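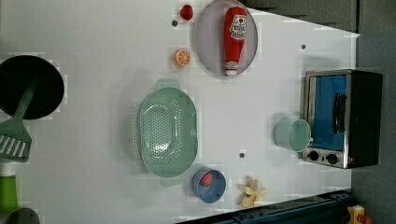 Attachment 1: play kitchen table, toddler room, Lonmont centre

Ticket: Booking portal sends duplicate reminder emails to families
Site: Lonmont
Opened by: Jocelyn Bautista
Assigned to: Rommel Macapagal
Priority: Normal
Status: Closed

Jocelyn Bautista, 8:40 am
Families at Lonmont are getting the same session reminder twice. The first copy comes at 5:31 pm and the second at 5:48 pm, 17 minutes later every time. Same subject line, same text, same photo at the top. Started after the July update. I've had complaints from parents and one has unsubscribed altogether, which means she won't get closure notices either. Lirnthorpe isn't seeing it. I checked with their front desk.

Rommel Macapagal, 9:15 am
Thanks. Can you forward me both copies from one parent as attachments, so I get the full headers? A normal forward strips them out.

Jocelyn Bautista, 9:52 am
Done. Both are from the same inbox.

Rommel Macapagal, 10:30 am
Headers received. The two messages have different message IDs, so the mail server isn't retrying one message. The portal is generating two. Both come from the Gendumer mail relay and both are signed properly. I'll look at the scheduler next.

Rommel Macapagal, 11:20 am
Checked so far:
Contact list for Lonmont: no duplicate addresses.
Reminder template: one copy, active.
Scheduler: one job listed for Lonmont, set to 5:31 pm.
Send log: two batches last night, 31 recipients in each.
The second batch has no job name against it in the log. I've asked Manalastas support whether the old scheduler was removed from our account when they moved us to the new one.

Jocelyn Bautista, 11:34 am
Should I turn reminders off for tonight? I'd sooner have two than none, we have a early closure tomorrow.

Rommel Macapagal, 11:41 am
Leave them on. I've limited the relay to one message per address per hour for that template only. It will hold back the second copy. Closure notices use a different template and aren't affected.

Rommel Macapagal, 2:05 pm
Reply from Manalastas. The old scheduler is still running for any centre that had a custom reminder time before the update. Lonmont had one and Lirnthorpe used the default, so that explains the difference. They can't see the old jobs from the admin screen either and have to remove them at their end. Reference number is 1750.

Jocelyn Bautista, 6:10 pm
One email tonight at 5:31. Nothing since.

Rommel Macapagal, 8:25 am
That was the relay limit doing its job. The log shows the second batch was still created and then held. I've deleted the held messages so they don't go out late. Waiting on Manalastas.

Rommel Macapagal, 1:15 pm
Manalastas have removed the old job. I've taken the relay limit off so we get a proper test tonight.

Jocelyn Bautista, 6:02 pm
Single copy again. Asked two parents at pick-up and they only got the one as well.

Rommel Macapagal, 8:35 am
Log confirms one batch, 31 recipients, no held messages. The parent who unsubscribed has to opt back in herself under Account, Notifications. We can't do it for her under the privacy settings. Could you let her know?

Jocelyn Bautista, 9:05 am
Will do. Happy to close.

Resolution: Leftover job on old scheduler removed by vendor. No change to template or contact list.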